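Two hours among the coat hangers at Votari
Visit report, May 25, 2023

Votari had promised us the upstairs office at Jakberg, and I had pictured carpet. What we got was concrete, fluorescent tubes and a great deal of interest in where people put their coats. The invitation said the visit would last 2 hours. I gave it 20 minutes and was wrong.

The coat stand is called the Gbeho. It is brown wood, tall and thin, with short angled pegs near the top, and it is sold on the strength of being easy to ignore. The hangers are a separate line and cost extra. I asked whether a stand with pegs needs hangers at all and received a look I have earned before.

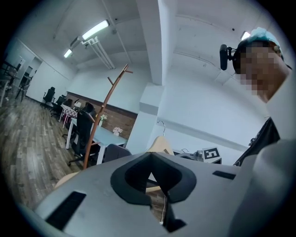

The bent strip

After the coats came the Wodon, which at this stage is a strip of thin, light tan wood bent into a high arch. It may become part of a chair back, or a lamp, depending on which end of the table you asked. I liked it more than anything with a name and a price. The cut edges go a little reddish brown in the light, and I spent longer looking at them than is normal for an adult.

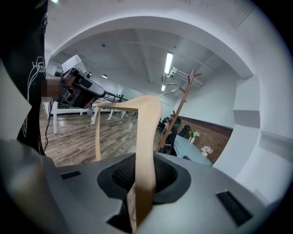 The plan is to make 400 of whatever it becomes, with the first 200 due in July. When I asked how many strips had been bent so far, I was told 368, with the sort of precision that suggests somebody has had to sweep up after them.

Coffee was downstairs. There were no hooks down there, so I drank mine with my jacket over my arm.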